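October, disassembly cell, notebook

In a little after lunch and the cell was sulking again. Same fault as last time, the arm gets most of the way through its approach and then stops with a position error, and the pendant wants me to acknowledge it like it's my fault. I acknowledged it. Then I did the thing I should have done at the start of the month and put an indicator on the fixture plate, and guess what, the plate had crept. Not by much! But the whole teach file hangs off that plate, so a little creep there turns into a gripper finger leaning on a ledge it's supposed to clear.

So, most of the afternoon went to the plate. I took it off, cleaned the slots in the platform (there was a surprising amount of fluff and one very flat washer in there), and put it back with new T-nuts. The old ones were the cheap kind and had started to round over. For anyone doing this after me: snug all the bolts first, then push the plate hard against the stop, then tighten in a cross pattern. If you tighten the near corner first the plate swings and you'll be chasing it all day. Ask me how I know.

The print itself is okay. I was half expecting to find the tall post cracked at the root like on the previous one, and I went over it with a flashlight and a fingernail and couldn't find anything. The square holders are a bit glossy inside from parts going in and out, still a good fit. I'd like to reprint the U bracket with a thicker back wall, because it flexes if you push on it with a thumb, but it's not what's causing the stops. The file is in the Randach folder, the newest one, please don't print from the Durkness folder, those are the old hole spacings and they will ruin your morning.

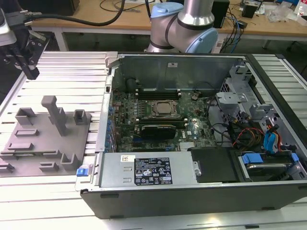 Then re-teaching. I kept the speed override at 3 percent for the first pass and walked the arm through the waypoints with my thumb on the enable switch, first the ones over the fixture, then the ones over the tower. I did the CPU bracket approach twice. With the cooler off, the retention bracket makes a nice reference, it's stiff and it's shiny enough to see when you're lined up. The memory slots are fussier. The latches are small and the fingers want to come down straight or they ride up on the white plastic, so I raised the pre-grasp point and made the last bit of travel a slow linear move. Much happier with that.

Drive cage side is still the ugly one. The SATA cables curve wherever they feel like curving, and there's no waypoint in the world that fixes that. For now the program skips that corner and I'm leaving it skipped. I have an idea about a comb to hold the cables over to one side, will sketch it if I get a quiet hour, which, ha.

Also did the gripper while I was there:

Wiped the fingers down with alcohol, the pads had a film on them.
Greased the slides, tiny amount, wiped off the extra.
Reset the closing force in the Ovby config. It had gone back to the default after the update, and the default is way too strong for anything on a motherboard. I saved it under a new name so the next update can't eat it.
Looked over the gripper cable for rubbing. Jacket's fine, but I don't love how big the loop is. When the wrist turns all the way it comes closer to the elbow than I'd like. Added a line to the list to get proper hook-and-loop straps.

Ran 26 dry cycles after that with the fingers closing on nothing, no stops. Put the indicator back on the plate when they finished and the needle was sitting where I'd left it, so I'm calling the creep dealt with until it proves me wrong. The cycle counter says about 200 since the last full grease of the arm joints, and the manual says 1000, so no rush on that one.

Still open:

Emailed Okeke for a price on a machined aluminum plate. Same hole pattern, same raised blocks. If it's silly money we stay printed.
Bench behind the cell needs a proper cable tidy, it's a bird's nest back there and I caught my sleeve on it again.
Paint-pen witness marks on the plate bolts. I couldn't find the pen. If you have the yellow pen, please put it back in the drawer with the hex keys.

Left the override at 3 percent and the arm parked. Check the plate before you turn it up.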